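Section 3: Cleaning and Resetting the Pastlow Slow Cooker

Read this before the first wash. Most owners read it after the second.

1. Turn the dial to OFF, unplug the base and let everything cool for more than 3 hours. Optimism does not shorten this.

2. Lift out the liner with both hands. Put it on a folded towel — stone counters always win.

3. Fill the liner with warm water and a spoonful of dish soap. Leave it alone until the burnt ring softens.

4. Wipe the base with a damp cloth.

CAUTION: Never put the base in the sink. It contains the parts that make it a cooker.

5. Dry the liner, put it back and plug in the base. Hold RESET until the display shows 166, then let go. If it shows 2000, you held on too long. Unplug it and repeat this step.

NOTE: Code 1835 means the lid sensor is dirty. Wipe it with vinegar. Shouting has been tested and has no effect.

Tools and surfaces

Stir with silicone or wood. Metal spoons scratch the Avness glaze, and the warranty has heard every excuse. Work on a flat surface and leave a hand's width between the base and the wall. Steam marks on paint are not covered, even if the paint was new.
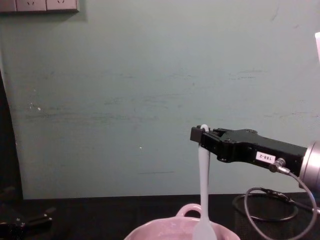
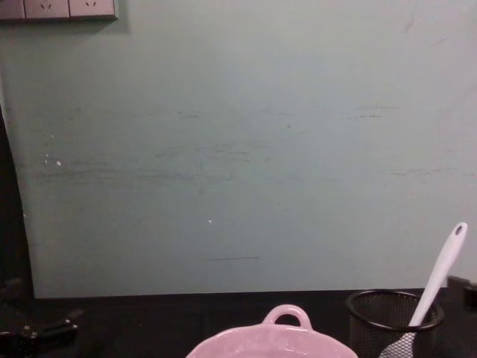
Fig. 3-2. Dark tabletop against a plain painted wall, both views.

Replacement lids: ask for the Reline type. The Mussa lid looks the same and does not fit.

Text: Melur Sutanto. Revised 31/08/2025.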